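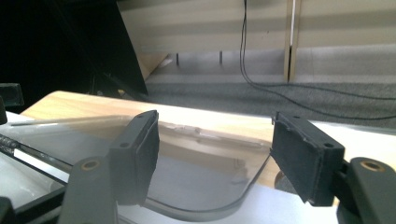
The hand-held gripper over a clear acrylic sheet on the demonstration table.

Visit report: Skanden open afternoon, hand-held gripper kit

I went over to Skanden on Friday to see the hand-held gripper kit they have been selling to small workshops and college labs since September. We have a packing job at Campos that has been on the list for automation for two years, mostly clear trays and lids, and clear plastic is what every supplier so far has asked us to leave out of the trial. Skanden said to bring the awkward parts, so I did.

The visit was booked for 2pm and lasted a bit over two hours. Araceli Pastor looked after the group. She runs the applications side and had plainly done the talk many times, but she was happy to be interrupted.

What is on offer

The kit is called Pisen. You get the hand tool with its camera, a matching gripper for the arm, a charger, a spare set of finger pads and the software licence for a year. An operator does the job by hand with the tool, over and over, and the recordings are used to train the arm to do the same job. Skanden recommend 60 good recordings for a simple pick and place and 183 for the insertion task in their own manual. I asked why 183 and was told that was how many they had when it started working.

The arm is not included. They support two makes at present and will quote for others.

The tool in the hand

It is lighter than I expected and the balance is forward, so the wrist notices it after a while. The fingers are plain black blocks with foam pads on the inner faces, and the parts around them are plastic with brass-coloured threaded inserts. I would call the finish workmanlike. The pads on the unit we used had gone fuzzy, and Araceli said pads are treated as a consumable. A set is held on by screws and takes five minutes to change. They come from a firm called Gellex, and you can order from them direct, which I was pleased to hear — our last gripper supplier would only sell us a whole finger.

The trigger is smooth but the return spring is too strong for small hands. Two of the other visitors said the same.

Clear parts

Most of my time went on this. Flat sheet is hard going. With the sheet lying on the board there is very little for the fingers to get hold of, and the advice is to work from a curved or raised edge. Light matters too. Araceli said reflections cause them more bother than the part being see-through, and that customers should make their recordings under the same lights the arm will work under.

Boxes are a better match for the tool. A rectangular box gives the fingers two upright walls to close on, and the tinted ones show up more easily on a white table than our water-clear trays will.
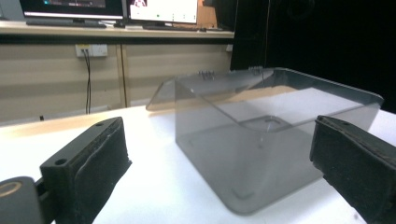 A smoky grey box with an open top, between the two fingers.

I had three goes with our own trays after that. My hand kept drifting to one side on the approach, and I was told the software flags recordings like that so you can throw them out. The review screen is clear enough that I could follow it without help.

Points to follow up

Price for the kit with a second hand tool. Skanden quoted a pad life of 100 hours, and I have asked for that in writing. I also want to know whether the licence covers both our sites or one, as Araceli was not sure.

They will lend a kit for a fortnight against a deposit. My suggestion is that we take it, use it on the lidded trays only, and leave the flat sheet for later. Parking is at the back, and the front gate is locked after four.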